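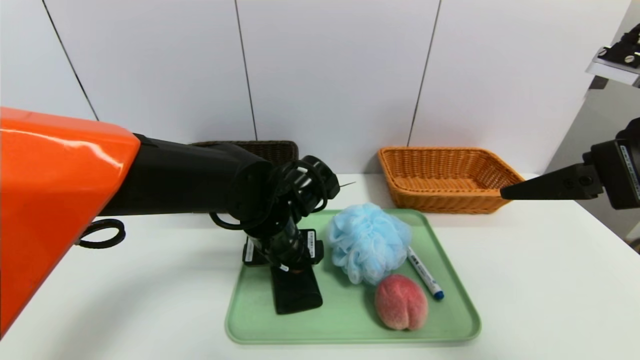
What do I do first if an arm starts moving in a way I didn't ask for?

Hit the stop button, step back, and only then start wondering what went wrong. I put this at the top of the handout every term and people still lean in to look at the screen. Please don't be that person! The log will wait for you.

Okay, so these are my notes for week two, bench rules for two-arm cells. The reading is pages 102 to 119 of the Skirnach bench guide (skip the part on pallets, we don't use it).

Before you power up
Walk all the way around the cell. Look for cables that could snag when the arm swings to its farthest point, and I mean the farthest point, because a loop that looks fine at rest can get tight very quickly. Check that both stop buttons are popped out, and say out loud that you're powering up. It feels silly for a day or two and then you stop noticing.

Who has the stop
One person drives, one person holds the stop, and the one holding the stop does nothing else. No phone, no notes, no coffee. Swap every 16 minutes — I set a kitchen timer — and write the swap down on the run sheet with your initials.

Shared space
Two arms over one table means you have to decide who goes first. My rule is that one arm works over the tray and the other waits outside it with its fingers open. If your task really needs both arms in there at once, slow them both down and show me the plan before you run it.
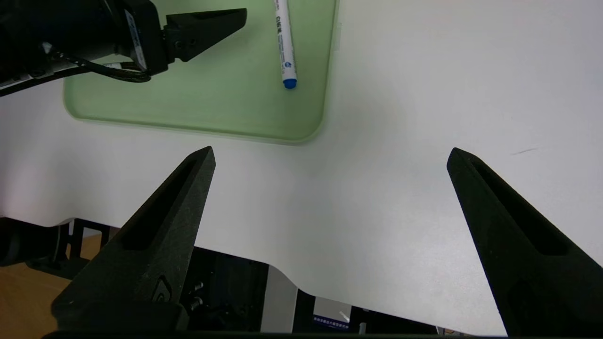 Ye-seo Cheon wrote in to say that the waiting arm should be parked higher up as well as off to the side, so that a bad move command has more room before it reaches anything. I like that a lot and I've added it to the run sheet — thanks!

For next time: bring your own draft of a parking rule, half a page is plenty, and fill in form 172 if you haven't done it yet. Lab opens at 9 a.m., room 319.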